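Britdale Table Service Recordings
Data card and notes for users

Summary

Britdale Table Service Recordings is a collection of short recordings of table laying and clearing, made with hand-held grippers by catering staff at the Kirkbridge conference centre. It was prepared to support the introduction of automated table work in the centre's dining rooms. The release holds 2,000 recordings. This card sets out what the collection contains, how it was made, what it may be used for, and what has been agreed with the people whose work it records.

Readers who only need the file layout may go straight to that section. Readers at other sites who are considering a similar exercise are asked to read the section on staff first.

Background

Catering at Kirkbridge is carried out by a team of 28, most of whom work split shifts. Table work takes up a large part of the first and last hour of each shift: trays are brought out, cutlery and plates are set, and everything is cleared again between sittings. Staff surveys have named this work as the most tiring part of the day, mainly on account of the reaching and bending. The same surveys also show that many people value the laying of tables as a quiet period before guests arrive, and that they do not wish to lose it altogether.

The centre therefore decided to trial automation for part of the task only. Under the present plan, machines will lay and clear the standard settings in the two lower dining rooms. The upper room, private functions and all service to guests remain with staff. Vevemach supplies the trial arms and the control software. The recordings belong to Britdale.

Contents of the collection

Each recording covers one task from start to finish. Tasks fall into the following groups:

Laying: placing cutlery, plates and placemats in a standard setting.
Tray work: putting items on a tray and taking them off.
Clearing: removing items after a sitting and sorting them for washing.
Correction: putting right a setting with an item missing, turned or out of line.

The correction group is the smallest, with 300 recordings. It was added in July at the request of staff, who pointed out that a good deal of their time goes on putting small things right and that the first plan had left this out.

Food, drink and glassware are not included. Guests do not appear in any recording.

How the recordings were made

Staff carried out the tasks using a gripper in each hand, with a camera fixed to each one. Sessions took place in a training room laid out with tables, placemats and tableware of the kinds used at the centre. A session lasted no longer than one hour, was counted as paid working time and was never added to the end of a shift. No sessions were held on a Friday, when the centre is at its busiest.

No target was set for speed. Participants were asked to work at the pace they would use on an ordinary morning, and to set an item down and begin again if they were not content with its position. Recordings containing a dropped item or a second attempt have been kept and are marked as such in the notes file.

Arrangements for staff

Taking part was a matter of choice. Those who preferred not to take part kept their usual duties and hours. The following points were agreed with staff representatives before the first session and apply for as long as the collection is in use:

Recordings may not be used to measure, compare or discipline any member of staff.
Names are not stored with the recordings. Session numbers cannot be traced to a person by users of this release.
Sound was not recorded.
A participant may ask for their recordings to be withdrawn, and need not give a reason.
Time saved by the trial will go first to training and to longer breaks between sittings. Contracted hours will not be reduced during the trial.

Two new duties have been created. Table leads check the settings laid by the machines and have the authority to stop them at any time. Setting advisers review difficult recordings and decide what counts as an acceptable result. Both duties are open to all catering staff and carry an additional payment. Some participants have said that checking a machine's work is more tedious than doing the work themselves – this concern has been noted, and table leads now change over every 2 hours.

Cutlery and trays

Thin, flat cutlery has proved the hardest class of item. A fork or knife lying flat leaves little for the gripper to hold, and polished metal reflects the room lighting. Participants developed their own ways of dealing with this, such as tilting the item by one end before closing the gripper. These methods vary from person to person, and no attempt has been made to make them uniform.

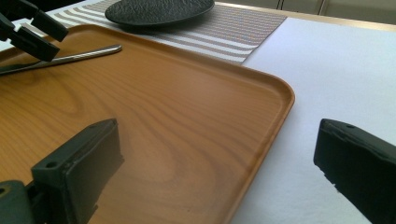 Tray work: a gripper above a metal utensil on a wood-grain tray, with the second gripper open in the foreground.

File layout

recordings: one folder for each task group, with one file for each recording
notes: task group, items used, result, and any second attempt
settings: drawings of the standard settings, with permitted distances
agreement: the full text of the arrangements for staff

Known limits

All sessions used one training room with steady lighting. The dining rooms receive daylight from one side, and results there may differ. Left-handed participants are few. Tablecloths were not used, and the collection should not be relied upon for work on cloth.

Permitted use

The collection may be used for research and for the development of table service equipment, provided that the arrangements for staff are respected and a copy of the agreement is kept with the files. Use for staff monitoring of any kind is not permitted.

Contact

Questions about the recordings, and requests for withdrawal, should be addressed to Fereshteh Kordestani, Workplace Change Office, Britdale. Withdrawals are applied at the next release, and holders of earlier copies are asked to delete the files listed in the notice.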